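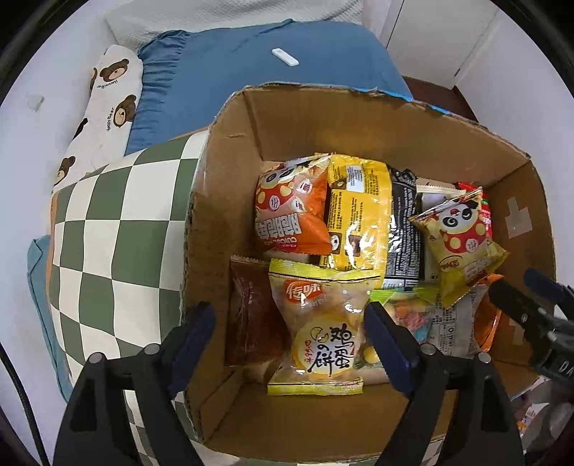

Item 4: Carton, Snacks

The inventory form for the Ileck station had a line for each carton and a column for condition. Usa Onsri wrote "flaps torn, tape blue" and moved to contents.

She had been clerk of stores since February. The rule was that food from home was logged by package and issued by request. Her predecessor had logged this carton as "misc., edible" and gone back to the coast.

She began with the bags that had a cartoon panda on them, one orange, one yellow. Then the round biscuits, in a yellow bag with a window in it. Then the candies, pink, blue and green. A dark brown square package leaned against the wall of the box. She wrote "brown, square" and left the name field blank.

Girish Kanaujia came in at the end of his shift and stood at the counter.

"Is the biscuit bag assigned?" he asked.

"It is being entered."

"After it is entered."

"Then you file a request. Processing takes 2 hours."

He took a form from the tray and filled it in. Under "purpose" he wrote "my mother bought these." Usa read it twice. The form had no code for that. She looked at the carton label record, where the sender was given as Kanaujia and the recipient had been left out – a clerical error, and not hers.

She struck the line for item 4, initialed the strike, and slid the carton across the counter.

He took out one of the panda bags and set it by her stamp pad.

"You will need to log that," he said.

She turned to a new page.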